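About Brello

We track stadium money. Bonds, leases, naming deals, who pays for the roof when it leaks. Started as a newsletter for five subscribers, now we cover 26 public venues and read every authority agenda so you dont have to.

Small shop – 2 editors, a part-time records clerk, one very full filing cabinet.

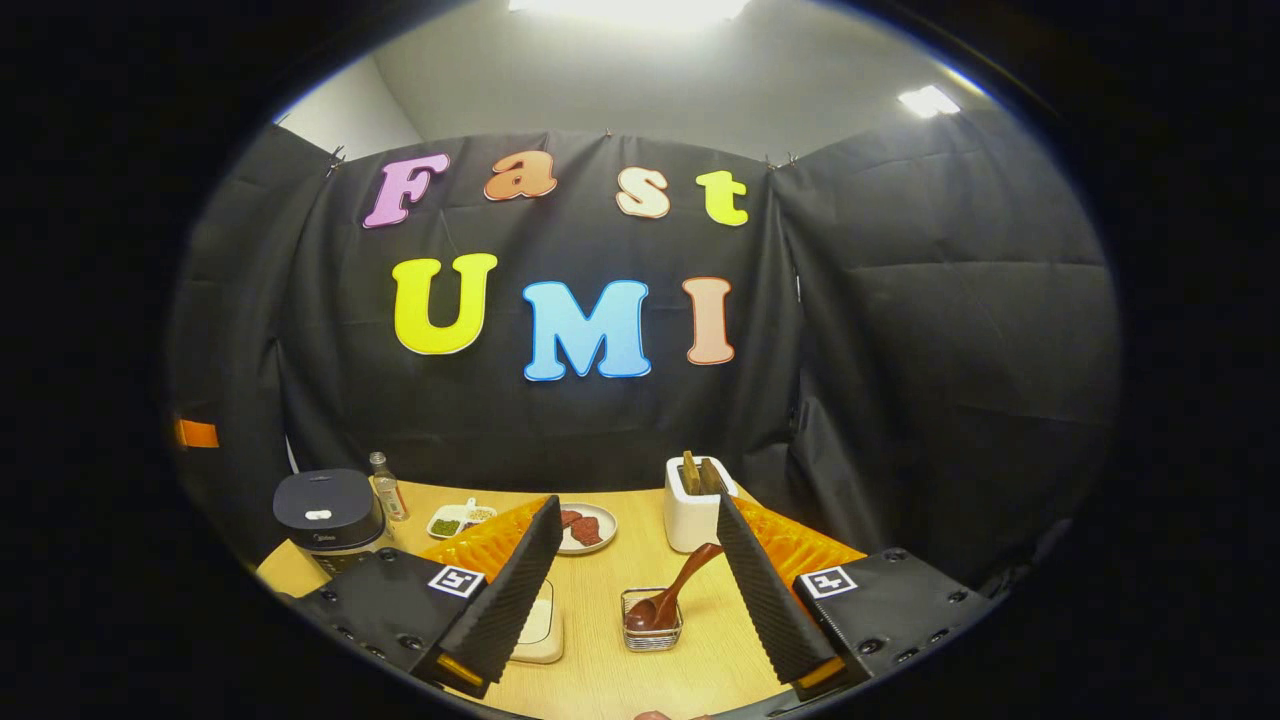 Records requests are most of the work. We filed 70 last year and most came back, some with whole pages blacked out. Those get posted too.

No team or developer money, ever. Subscribers pay the bills and Gruketti hosts teh archive.

Tips welcome. Office is open Wednesday mornings.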